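Section 7: Getting Ready for the Curtain (Audio Description and Captions with Pikum)

By the time you reach this section, you should have Pikum on your phone and an account with your name on it. If you skipped ahead, no harm done, but please go back and finish the sign-in first. The steps that follow get your phone ready for a live show at the Gillport Playhouse or at the Gallardo, our smaller house across the street. Set aside a little time at home for this, with a cup of something nice next to you. The lobby gets noisy before a show and the Wi-Fi gets slow!

What you will need

A phone with at least 20 percent battery, though a full charge is much better.
Wired earphones, or wireless ones you have already paired.
Your booking code, printed under your seat number.

Downloading your show

1. Open Pikum and tap My Shows. If you booked through the box office, your show will already be waiting there. If a friend booked for you, tap Add a Show and type in the booking code.

2. Tap the title, then tap Download for Tonight. The file holds the descriptions, the captions and the introductory notes all together. Stay on this page until the bar reaches 100 percent.

3. Choose what you would like: Description, Captions, or Both. You can change your mind at any point, even in the middle of a song.

4. Put your earphones in and tap Sound Check. You will hear Eulalia Orellana, who records most of our descriptions, reading a short welcome. Set the volume so her voice is comfortable but you can still hear somebody talking across the room. Most people set it too loud at first and then miss the softer lines on stage, so start lower than you think you need.

5. For captions, hold the phone where you expect to hold it during the show and tap Text Size. The letters are amber on black and the screen dims itself once the house lights go down.

Note: The introductory notes run a few minutes and cover the set, the costumes and who is who. They are lovely to listen to on the bus. For musicals with a big cast I really would listen twice, and I say that as someone who got thoroughly lost among the sisters in last May's show.

At the theater

6. Once you are in your seat, turn on airplane mode, then turn Bluetooth back on if your earphones are wireless.

7. Open Pikum and tap I'm Here. Pikum listens for the opening music and starts by itself. When it has found its place, you will feel one short buzz.

8. If you come in after the start, or step out and come back, tap Find My Place and hold the phone still. It needs a bit of music or a few spoken lines to catch up, so a long silent stretch will slow it down. Give it time and try not to keep tapping.

9. At intermission, leave the app open. The screen will say Paused, and it picks up again when the second act begins.

Caution: Please turn off alarms and reminders before you go in. Airplane mode stops calls and messages, but it will not stop the pill reminder you set for nine o'clock.

Caution: Do not update Pikum on the day of the show. An update clears the downloaded file, and you would have to go back to step 2.

Borrowing a handset

If you would rather not use your own phone, we lend Kamside handsets free of charge at both houses. Ask at the desk to the left of the main doors and leave a card or a set of keys as a deposit. The large round button raises the volume, the smaller one lowers it, and the switch on the side is for description only. Captions are not available on these handsets, I'm sorry to say. You can reserve one in advance by calling the box office and asking for extension 157. Domingo Ibarra or Iida Miettinen will usually pick up in the afternoon, and either of them will happily talk you through these steps as slowly as you like.

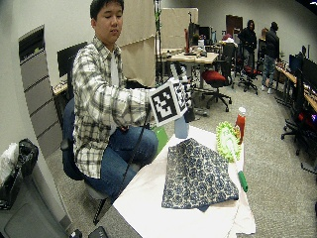
Bring the handset back to the same desk after the show, and leave it switched on so the staff can check the battery. If there is a line, you can hand it to any usher at the doors and collect your deposit at the coat check. For a handset that crackles or goes quiet during the performance, raise a hand to the nearest usher, who will have a spare.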